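Bozsik opens a pretend-food table for little kids at its Altcombe shop

Altcombe, 2023-05-27 - Hi, I'm Katalin Vass, and I run the toy side of Bozsik. I'm so pleased to tell you that our new play table is open, and that any family can come in and use it for free, whether they buy something or not!

I've wanted one of these ever since we moved over from Skarkcombe. Kids would come in, grab a toy pear off the shelf and start making dinner on the floor, right where people were trying to get by with strollers. So Zsolt Vida and I cleared the back corner, pushed a table up to the wall and called it the Market Table (Zsolt wanted a longer name, and he lost). 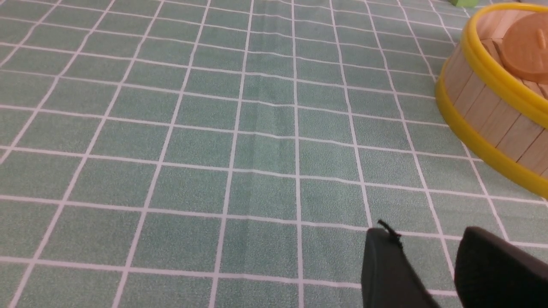

Picking what goes on it took us most of the spring. We wanted things a three-year-old could fill up, tip out and fill up again, and that took a few tries, because a lot of pretty baskets don't stand up to that kind of love. I'm very fond of the round wooden tub with the yellow hoops, and I like how it looks on the green checked cloth. The cloth was Zsolt's choice, by the way - I had voted for plain white, and I've come around.

We tried the whole thing out with 59 children from local families before opening. Mostly they sorted, traded and argued over prices. One boy sold his grandmother the same piece of fruit over and over, and she paid every time.

"My daughter wouldn't put her coat on to leave," says Cherry Mae Baluyot, who came to one of the tryouts. "I had to promise her we'd be back, so I guess we'll be back."

There's a bit of everything to cook and shop with: toy fruit, foam cubes that can be whatever you need them to be, and a bamboo steamer basket for anyone who fancies making lunch.

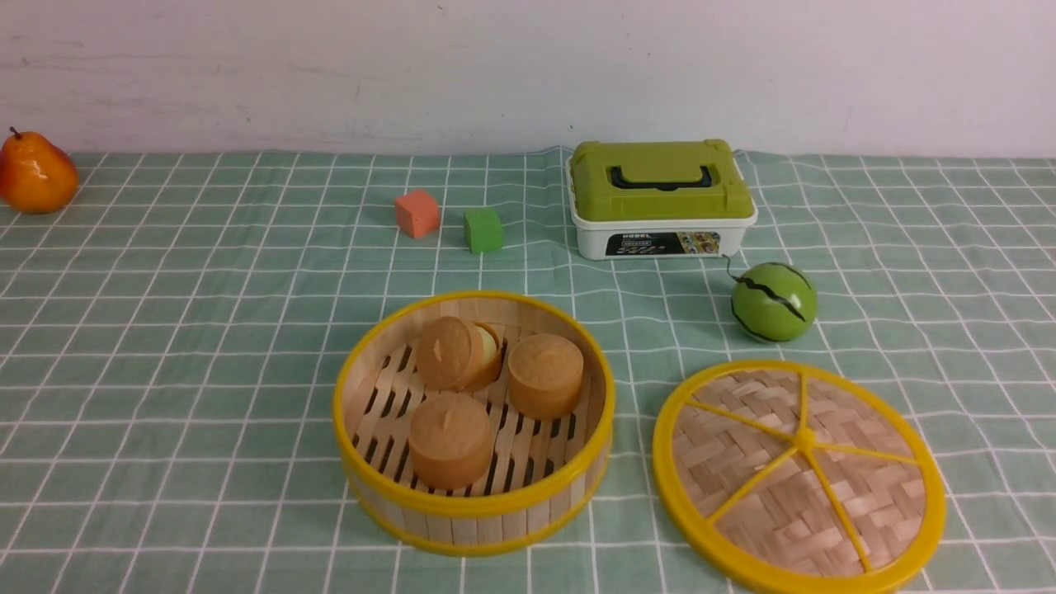

Do I need to book a spot?
Just walk in whenever the shop is open. The only time we ask you to call first is if you're bringing a daycare group, so we can set out extra stools.

Our friends at Drindetach helped pay for the toys, and Hüsnü Ağca over there has already asked what we'd like to add next. We're thinking bread. In August we'll also hold a toy food swap, so please start digging through those bins at home.

The Market Table is at the back of Bozsik in Altcombe, past the puzzles. For press questions or a visit, ask for Krisztina Bakos at the front desk.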